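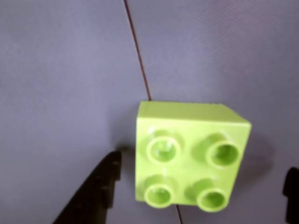 5.3 Centering the gripper on the test brick

Do this check after fitting new fingers, after any work on the wrist, and every 3,000 grip cycles. It applies to all Urnix cells with the two-finger parallel gripper and wrist camera. Allow 40 minutes the first time.

You will need:

Test brick, 2x2, large size, lime green
Hex key for the finger screws
Lint-free cloth
The cell log sheet

CAUTION: Put the cell in Teach mode before you reach inside the guard. The fingers can close with enough force to pinch skin even at the lowest grip setting.

1. Wipe both fingers and the mat with the dry cloth. Do not use solvent on the fingers. It softens the ridges.

2. Place the brick on the mat, studs toward the camera. The brick may sit over the maroon line. Use the line to find your place on the mat, but do not use it to square up the brick.

3. On the pendant, select Service, then Gripper, then Open Full. Wait for the Ready light.

4. Jog the wrist until the brick is between the two fingers in the wrist view. Use slow jog only. Keep the fingertips clear of the mat.

5. Compare the gap on each side of the brick. A left finger almost touching the brick, with a wide strip of mat showing between the brick and the right finger, means the wrist is off to one side. Do not close the gripper from this position. The near finger will reach the brick first and push it across the mat, and the reading will be no good.

6. Jog sideways toward the finger that is nearer the brick, in small steps, until the gaps match by eye. With the left finger close, that means jogging left.

Note: Judge the gap from the side of the brick and not from its shadow. Under the cell lights the shadow can make one gap look narrower than it is.

7. Look at the angle of the brick. If it is turned relative to the fingers, rotate the wrist to suit. Leave the brick where it is -- moving it by hand means starting again at step 4.

8. Select Close Soft. Watch the brick as the fingers come in. Both should make contact together, and the brick should not slide or turn.

9. Select Open Full and repeat step 8 until you have 6 closings in a row with no movement of the brick. If it moves on any of them, go back to step 5.

10. Select Save Center. The pendant shows the new offset next to the old one. Write both on the log sheet with your initials.

If the offset will not save

A change that is too large is rejected with the message CENTER OUT OF RANGE. Check the finger screws first. A loose finger will sit at a slight angle and throw the center off. Tighten both screws on each finger, then start again at step 3. If the message comes back, the finger carriage needs to be reset (section 5.6).

Wrist view slightly soft

The wrist camera has a fixed focus set for work at mat height. The fingers are nearer to the lens and will look a little blurred at the edges. Do not adjust the lens to sharpen them. If the studs on the brick are hard to make out as well, clean the lens window as described in section 7.2 and look again before going any further.

CAUTION: Do not loosen the lens ring. Focus is set at the bench, and a cell with a disturbed lens has to go through the full camera calibration before it can run.

Before returning to Auto

Take the brick off the mat and put it back in the service kit. Check that no tools are left inside the guard. Close the guard, press Reset, and run one empty cycle at reduced speed.

Questions about this section go to Vaughan Tipoki. Out-of-range offsets that remain after a carriage reset go to Rhys Tautahi, with a copy of the log sheet.

Section 5.3 revised Fri 28 August. Steps 7 and 9 changed.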